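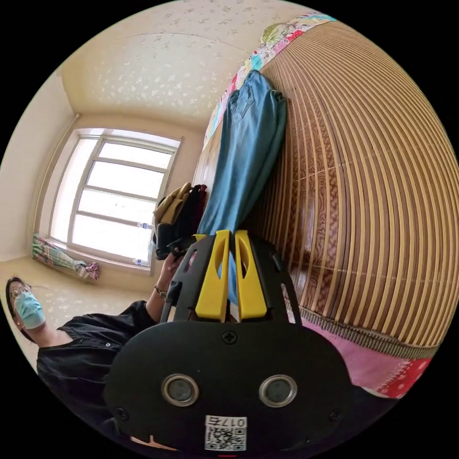
Student Robotics Club Opens Registration for Laundry Folding Project

TRARKITZ: The Kistotix student robotics club will open registration in August for the second term of its garment-handling project, in which members record household folding tasks with hand-held grippers and use the recordings to train a two-arm robot.

Work is done in pairs in ordinary bedrooms. Jeans, shirts and other everyday clothes are laid out on the bed, and each session is limited to 50 takes. The club holds 1000 usable takes from the first term and plans to add 136 more before the Punex student competition.

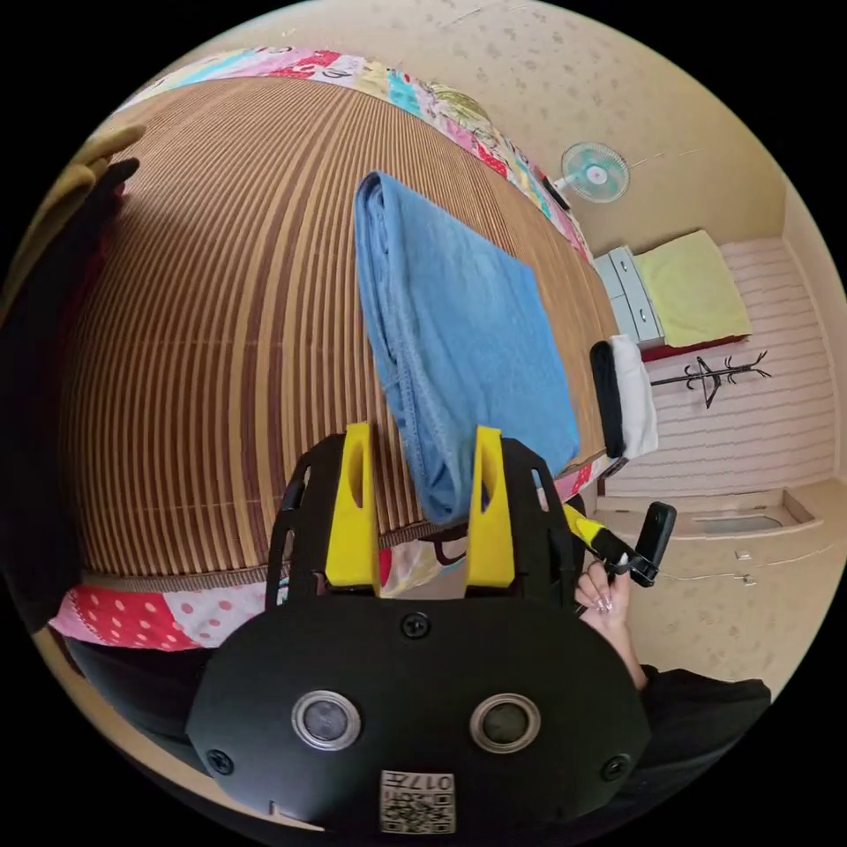

Task Format

A take starts with the grippers open and ends when both have released the garment. Denim is graded separately from lighter fabric, as it bunches at the waistband and the fingers must close on several layers.
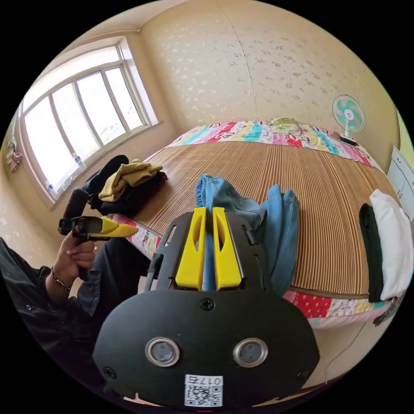
Takes with a missed grasp are kept and labeled as such. Labels are checked by a second member before training.

"The hard part is the first fold," said Lungile Swanepoel, project lead. "Our model still picks the wrong edge too often on long garments."
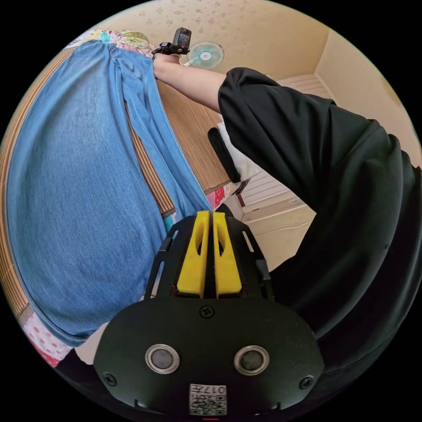 The competition entry will be run on the Cele arm pair in the club workshop. Registration is open to students in all years, and no programming experience is required. An information session will be held on Saturday at 10 a.m.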